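3. Recolha de demonstrações

3.1 Posto de trabalho

As demonstrações foram recolhidas no laboratório de Lerkport, com duas garras manuais Gisler, uma em cada mão do operador. Não há teleoperação: o operador manipula diretamente os objetos e o sistema Kundstead regista a trajetória das garras, a abertura dos dedos e o vídeo. A mesa tem tampo de madeira clara e manteve-se na mesma posição ao longo de toda a campanha. A Figura 2 apresenta o posto durante a manipulação bimanual de um pano branco, seguro por uma garra de cada lado.

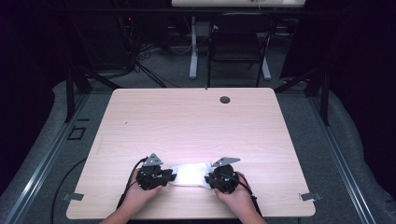
3.2 Protocolo

Cada episódio começa com as garras fora da zona central do tampo e termina quando o operador as afasta do objeto. Foram definidas duas famílias de tarefas, esticar e dobrar panos e emparelhar meias. A posição inicial das peças é alterada pelo operador entre episódios, sem marcas de referência. As instruções escritas limitam-se ao estado final pretendido; a ordem dos movimentos fica ao critério de quem executa.

O conjunto final, designado Fanico, contém 2.984 episódios. Outros 363 foram excluídos por perda de seguimento de uma das garras ou por dessincronização entre os fluxos de vídeo. As falhas de preensão seguidas de nova tentativa foram mantidas e anotadas como tal. A duração dos episódios varia bastante entre operadores, e não foi aplicada qualquer normalização temporal nesta fase.

3.3 Desgaste das superfícies de contacto

As almofadas de borracha dos dedos degradam-se com o uso. Na Figura 3, obtida na tarefa das meias, os dois dedos em primeiro plano têm a borracha rasgada, com tiras soltas na face interior. O estado das almofadas passou a ser registado no início de cada sessão, numa escala de 3 níveis, e esse valor acompanha os metadados de todos os episódios correspondentes.
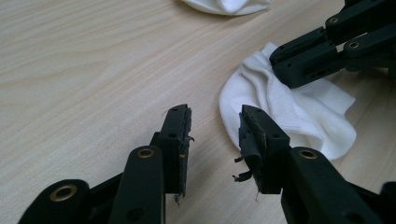

Porque se conservaram os episódios em que a primeira preensão falhou?

Porque contêm exemplos de recuperação. Um modelo treinado apenas com preensões bem-sucedidas à primeira dispõe de poucos dados sobre o que fazer quando o tecido escapa, e a anotação permite retirar esses episódios do treino caso se pretenda comparar as duas condições.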